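Creator Programme: Spring Update

The Katever Creator Programme is pleased to welcome Nandini Gounder, whose lifestyle and home cooking channel has joined our partner list for the coming season. Ms Gounder began posting in February of last year and now publishes 2 short videos a week, most of them covering table settings, family recipes and daily routines.

Her first series with the Programme will be shown on Zonby from 3rd April. Each episode lasts 20 minutes and will remain available to registered members after broadcast. Comments will be open throughout and moderated by our own staff. 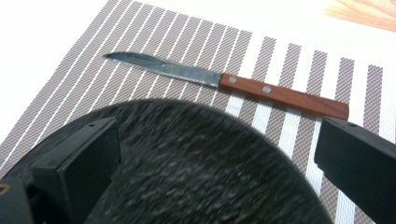 Applications for the next intake

The Programme is accepting applications from lifestyle, fashion and family creators with at least 800 followers on any one platform. Applicants should supply a short biography, links to recent work and the name of a parent or guardian if they are under 18. Places are shared between our Carvalho and Wukitz studios, and applicants may state a preference.

Members who have changed their account name are asked to update their profile page before applying.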